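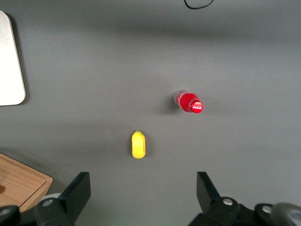 When can people apply for the new flats at Gatasard Court?
Applications open in September and stay open for four weeks, through the Fivel Homes website or at the letting office on Paterson Road.

The first homes at Gatasard Court will be ready to let before the end of the year, Fivel Homes has confirmed, after the housing association signed off the last stage of building work on the former dairy site.

The scheme has 260 flats in four blocks, most of them with one or two bedrooms. A small number on the ground floor have three bedrooms and their own front doors onto the street. All of the flats are for rent. None will be sold, and the association says it has no plans to offer shared ownership at the site.

Fivel Homes already lets 3,289 properties across the district. Its waiting list stood at 2,334 households when it was last updated, and 1,384 of those had asked for a one-bedroom home. The association said that figure was the main reason the plans were changed two years ago, when a block of larger flats was redrawn to fit in more small ones.

The change was not popular with everyone. Residents on the north side of Paterson Road objected at the time, saying that more flats would mean more cars. The revised plan kept the same number of parking spaces and added a second cycle store. Spaces will not be tied to particular flats. Tenants who want one will need to apply for a permit once they have moved in, and there will be a limit of one permit for each home.

Rents have not been published. Fivel Homes said they would be set over the summer and would appear on its website before applications open. It expects them to be below the usual private rent for the area but higher than those in its older blocks, which have no lifts and cost less to run. A service charge will cover cleaning of the stairs and landings, lift repairs, lighting and the upkeep of the courtyard. Heating will be billed separately and each flat will have its own meter.

Two of the four blocks are finished on the outside, and work inside them is well under way. Kitchens are being fitted by Fomico, which also supplied the kitchens for the association's last scheme. The flats will come with an oven and hob but no fridge or washing machine, although there is plumbing for a washing machine in every kitchen. Floors will be laid in the kitchen and bathroom only. Tenants will have to arrange their own carpets or other flooring in the living room and bedrooms, and people in the upper flats will be asked not to lay hard floors without underlay.

The third block is up to roof height. The fourth, next to the railway line, was held up over the winter when an old drain was found under the spot where the lift shaft was due to go. The drain has been moved and the foundations are in, but that block will be the last to open. Fivel Homes would not give a month for it, saying only that it should be let by the following summer. Flats on that side will have thicker glass in the windows and a ventilation system so that they can be kept shut at night.

People already on the waiting list will not be moved across automatically. They will need to fill in a separate form for Gatasard Court, giving the size of home they need and saying whether they would accept a flat above the second floor. The form can be completed online, and paper copies will be kept at the letting office. Anyone who applied more than a year ago is being asked to check that their address and phone number are still correct, as letters about viewings will go to the details held on file.

Applicants will be asked for proof of identity, proof of where they live now and three months of bank statements or benefit letters. There is no fee to apply. A holding deposit will not be taken, but the first month's rent will be due on the day the keys are handed over.

A fifth of the flats will be kept for people who work in the district but live outside it. The rest will go to households with a local connection, which the association defines as having lived in the district for three of the past five years or having a close relative who has done so. Eight ground-floor flats have been built with wider doors, level showers and lower worktops, and these will be offered first to people who need them.

Pets will be allowed with permission. The association changed its rules on this last year – cats and small dogs had been banned in its blocks with shared entrances – and the new rules will apply at Gatasard Court from the start. Tenants will still have to ask in writing and give a reason if they want to keep more than one dog.

A show flat on the first floor of the block nearest Paterson Road is due to open two weeks before applications do. Visits will be by appointment on weekday afternoons and Saturday mornings. The flat has two bedrooms, and there are no plans to furnish a one-bedroom flat for viewing, though floor plans of every type will be on display in the letting office.

The old dairy closed more than ten years ago and the site was used for storage until it was cleared. The brick gateway on the corner has been kept and will be the main way in on foot. A row of lime trees along the back wall has also been kept. Two others were taken down because of disease and will be replaced when the courtyard is planted next spring.

There will be one shop unit, on the corner by the gateway. It has not been let. Fivel Homes said it had heard from two businesses but would not name them. The unit cannot be used as a hot food takeaway or a betting shop under the terms of the planning permission.

Paterson Road will be down to one lane beside the site for short periods while gas and water pipes are connected. Temporary lights will be used, and the bus stop outside the gateway will move to the far side of the junction until the work is done. The pavement on the site side is already shut, with a marked crossing in place at each end.

Published March 2024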